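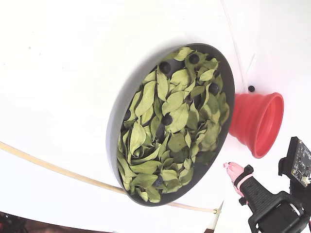
Qui sommes-nous

Ultgate conçoit et loue des postes de manipulation robotisés pour les ateliers qui travaillent de petites séries de produits fragiles : plantes séchées, baies, épices entières, graines. L'entreprise est installée à Skurnari, dans une ancienne menuiserie de 65 mètres carrés que nous partageons entre le bureau d'études et la salle d'essais.

Notre produit principal s'appelle Bandara. Il comprend un bras de table, une pince à bouts de doigts souples, le support, le câblage et le logiciel de pilotage. Le client fournit le plan de travail et ses propres récipients. Nous ne demandons pas de bacs normalisés : un bol, un entonnoir, un plateau déjà en service conviennent dans la plupart des cas, et nous le vérifions avant la signature.

Les feuilles séchées et les petites baies rondes restent la matière que nous utilisons le plus en essai. Les feuilles se cassent sous une pince rigide, les baies roulent dès qu'on les touche de travers. Un réglage se fait sur 1 488 prises enregistrées, avec les échantillons envoyés par le client, puis nous remettons un compte rendu qui donne le taux de réussite, la durée du cycle et les défauts constatés. Si le résultat ne suffit pas pour la production, c'est écrit dans le compte rendu.

La formule de location s'appelle Dullano. Elle dure 2 mois au minimum et comprend la livraison, l'installation, une journée de formation et le remplacement des bouts de doigts usés. Les consommables sont expédiés de Skurnari, en général le lendemain de la demande. L'achat est possible à l'issue de la location – une partie des loyers est alors déduite du prix.

Nous ne faisons pas de lignes à haute cadence. Au-delà de 1 000 pièces par heure, une trieuse classique coûte moins cher et nous le disons au premier appel.

La salle d'essais se visite sur rendez-vous, le matin à partir de 9 heures. Elle est fermée en août. Prévoir un échantillon de matière sèche dans un contenant fermé, avec le nom du produit et le mode de séchage.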